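Stop Selling Me Twelve Steps for Dry Skin

I have had dry skin since I was a kid, the kind that cracks at the knuckles as soon as the heat comes on in October. I have bought a lot of cream. Some of it worked, some of it did nothing, and one jar made my neck sting for two days. I mention this so you know where I am coming from. I am a customer with opinions, and I spent part of my working life behind the counter of a drugstore, where I sold the stuff to other people with the same problem.

My opinion is that the skin care business has made a simple job hard, and that people with dry or touchy skin pay the most for it.

When I started at the counter, we had one shelf of moisturizer. A customer came in, held out their hands, and asked what to put on them. We pointed to something thick in a tub. They came back in a month or two for another tub. By the time I left, that one shelf had become a whole wall of products, and the same customer would stand in front of it with a phone in one hand, reading about barrier serums.

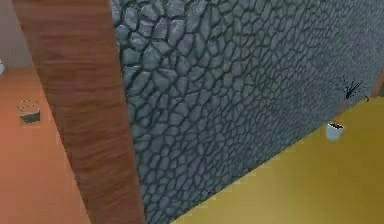

A rough stone wall beside a yellow floor.

The word "barrier" is a good place to start. It does mean something. The outer layer of skin holds water in and keeps other things out, and when it is in poor shape you get tightness, flaking and itching. A plain moisturizer helps by slowing down the loss of water. That is most of what it does, and it is worth doing. But on a label the word has turned into a kind of decoration. I have seen it on face mist, on lip gloss and on a bath product with so much perfume in it that I could smell it through the box.

Last fall I bought a set from a brand called Movaton. It came with 6 bottles and a folded card telling me the order to use them in, with a wait between each. The cleanser was fine. The cream at the end was fine too. I could not tell you what the four things in the middle were for, and after reading the card twice I don't think the card could either. I dropped them one at a time over a few weeks. My skin stayed the same. When I was down to the cleanser and the cream, I had the same routine I had at the age of 16, at a much higher price.

Benvinda Tavares, who ran the counter when I worked there, had a rule for this. If a customer's skin was angry, she told them to take things away before adding anything. No scrubs, no toner, no scented lotion. Wash with something mild, use a plain cream while the skin is still a little damp, and do it every day. If it was no better after a couple of weeks, or if it was raw or weeping, see a doctor. She lost sales that way. She also had customers who drove past two other drugstores to get to her.

I don't think companies are lying, for the most part. The trouble is that a plain cream is hard to sell twice. You can only say "thick, no scent, big tub" so many times before the people in marketing want something new to talk about. So the cream gets a night version and an eye version, and then a spray to go under it. Each one is sold as a gap in your routine that you had not noticed before.

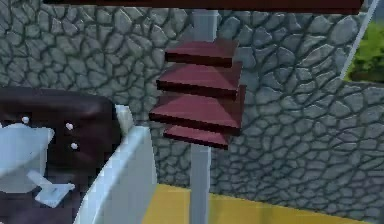 The cost adds up in more than money. Every new product brings in its own list of preservatives, plant extracts and fragrance, and any of those can set off a person who reacts easily. If you use two products and get a rash, you have two suspects. If you use ten, good luck. At the counter I saw people bring in a whole bag of bottles and ask which one was causing the trouble, and there was no way for us to know. The only answer was to stop all of them, which is a hard thing to say to someone who has just paid for all of them.

Then there are the numbers. Vulterer makes a hand cream I like, and the box says it was rated "more comfortable" by 156 users. More comfortable than what? Than nothing at all? I would expect that. Rub cooking oil on a cracked hand and it will feel more comfortable too. The box doesn't say how long they used it or what they used before. I still buy the cream, because it works on my knuckles – but that number had no part in it, and I wish they would use the space to print the ingredients in a size I can read.

I will say something in favor of the fancy end of the market. Texture matters. A heavy ointment may be the best thing for a badly cracked heel, but if it ruins your sheets you will quit using it. Loureiro has a light lotion that sinks in fast, and my brother uses it every day after years of using nothing. A cream you will put on is better than a cream you own. I have no quarrel with paying a bit more for that. 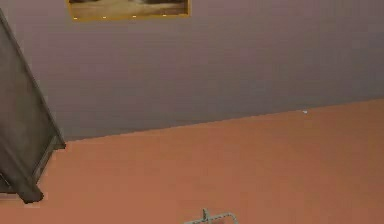
What I would like to see on the shelf

First, fragrance-free should be the normal version. Right now it is often the special one, in a smaller tube at the same price. People who want scent can go and find it.

Second, sell it in a sensible size. Someone with dry skin over most of their body goes through cream fast. A tiny jar is no use for legs. Driltosent used to make a big pump bottle that lasted our household through most of the winter. They replaced it with a slim bottle in a nice box, and I stopped buying it.

Third, say plainly what a product is for and when you can skip it. If a person already uses a good cream twice a day, the box of serum should admit that they may not notice a difference. I know how likely this is. I would still respect the first company that did it.

And for anyone standing in front of that wall of products tonight with sore hands, get the plain one. Put it on after you wash, put it on again before bed, and keep a tube by the kitchen sink. Leave the rest on the shelf for a month and see how you do.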